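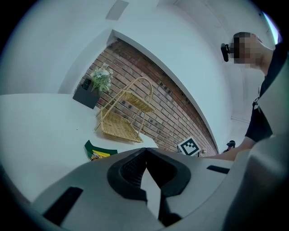
Natalie Goodall wanted to know whether the bottom shelf of a two-tier wicker rack has to go on first, and if she could skip the soaking step she'd read about somewhere. Yes to the first, and please do skip the second! I have put together more of these little snack racks than I can remember and I never soaked one.

Part 3: Setting up the rack on a table

1. Pick your table before you start. A pale top is nice because you can see bits of cane that drop off while you work, but any flat top will do.

2. Stand the rack up by its handle and press down lightly on both sides. If it rocks, flip it over and push the short leg out with your thumbs – slowly, wicker gives a little and then it doesn't.

3. Fit the lower shelf and tie it at the corners. I use the thin cord that comes in the Fustel kit, but kitchen string is fine.

4. Now the upper shelf. You can tie it level or give it a tilt so the packets face you when you sit down (I like the tilt for bags of chips and hate it for anything round).

Note: If you go for the tilt, tie the high side first. I did it the other way for years and kept getting a shelf that slid back down the first time somebody grabbed a cookie.

5. Load the bottom first. Heavy jars down there, light bags on top. My own limit for the top shelf is 400 grams, and I'd go lower on an old rack.

6. Put any planter behind the rack, against the wall, with enough room to get your hand in. Fake flowers need dusting too, sorry.

CAUTION: Don't carry the rack by the handle when it's full. Empty it, move it, fill it again.

Ok-hee Wi wrote in to say she trims loose ends with nail clippers, and I've switched to that myself.

78 shares | 10 comments

Related
Part 2: Checking wicker for splits
Part 4: Cleaning between the weave
Sosari baskets, sizes and spares
Lining a shelf with Bitar cloth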